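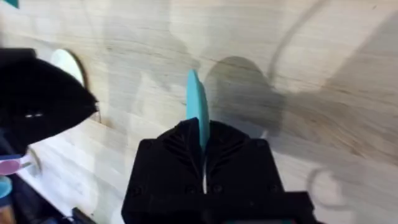 Lamai Sitthichai has kept a diary since she was 19, and when I rang her she was halfway through writing up a wet Tuesday. I'd pictured leather and gold edges. Wrong! She buys cheap exercise books, all in light blue, very close to the blue of that thin rounded piece held between the black fingers at the top of the page, and she fills them in pencil. "Ink makes me show off," she told me.

She has 193 of them now, in a cupboard in her flat in Plellport (her sister wants the cupboard back). I asked what goes in. "Weather first, always. Then who came round, what we ate, what it cost if I was cross about it." 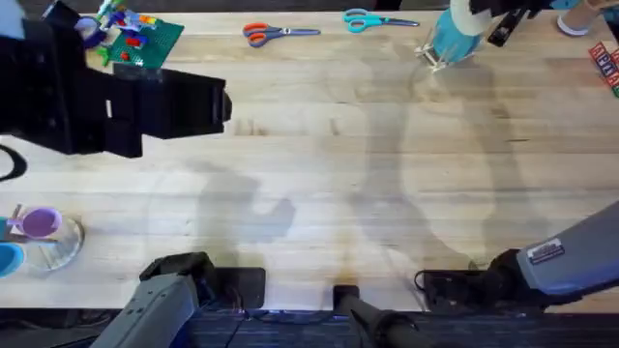

2 min read

I wanted the juicy bits, of course, and she wouldn't budge. She did read me a page from one August, when she'd gone to stay with an aunt and there was nothing to do but shell peas and wait for the post. "Peas again. Letter from Mum, two sides, mostly the cat." I could have listened all afternoon.

Does she ever look back? "Only to settle arguments. I was right about the wedding cake." And has she missed a day? Plenty, she says, including most of one winter when she had flu and then simply didn't fancy it. She left the pages blank and later used them for shopping lists, so there's a fortnight in there that's all onions and lightbulbs.

I've bought myself a notebook. So far it says "Cold. Rang Lamai."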